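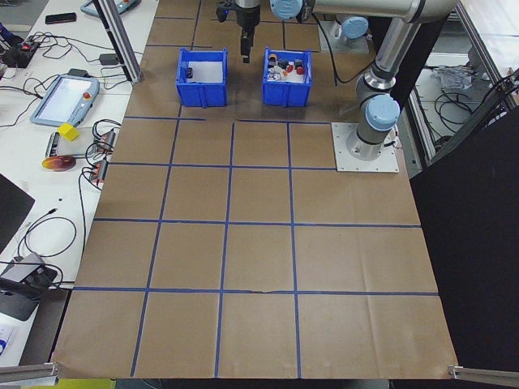

Matvii Chornovol wrote in after the first part went up, asking why his arm hit every cell in the front row and then missed by a finger's width further back. He had taught one corner and let the software work out the rest from the cell size. That only works if your tape is perfectly square to the base, and mine never is.

Part 2: Laying out the grid and teaching the corners

What you need
Kraft paper, wide roll
Blue tape
Steel rule and a long straightedge
Two shallow bins
A pointer for the gripper (I use a sharpened dowel)

Cut the paper long enough to cover the table and tape it down at the far end first. Pull it toward you and smooth it with your forearm. A few creases are fine. A ridge you can feel with a fingernail should be worked out or the small parts will roll off it.

Mark the long lines in pencil before any tape goes down. Run the tape along one side of the pencil line and keep to the same side for the whole grid. I didn't on my first go at the Drirkudside workshop and had to pull up half of it.

Set the bins at the far end, side by side, and trace their outlines so they go back in the same spot after you empty them.

Teaching the points

1. Put the arm in manual at low speed. Keep the pendant in your hand.
2. Close the gripper on the pointer and jog to the first corner of the grid. Stop with the tip 3 mm off the paper.
3. Save the point, lift, and do the other corners the same way.
4. Teach a clear height over the gap between the bins. Every move passes through it.
5. Run the full cycle with nothing on the paper, then with one part.

My colour of choice for test parts is anything but brown. Kęstutis Vanags at Wesitz suggested leaving it overnight on a loop, and I stopped mine at 2168 cycles when the paper started lifting at the front. Re-teach the corners any time you change the paper.

Part 3 covers the gripper fingers.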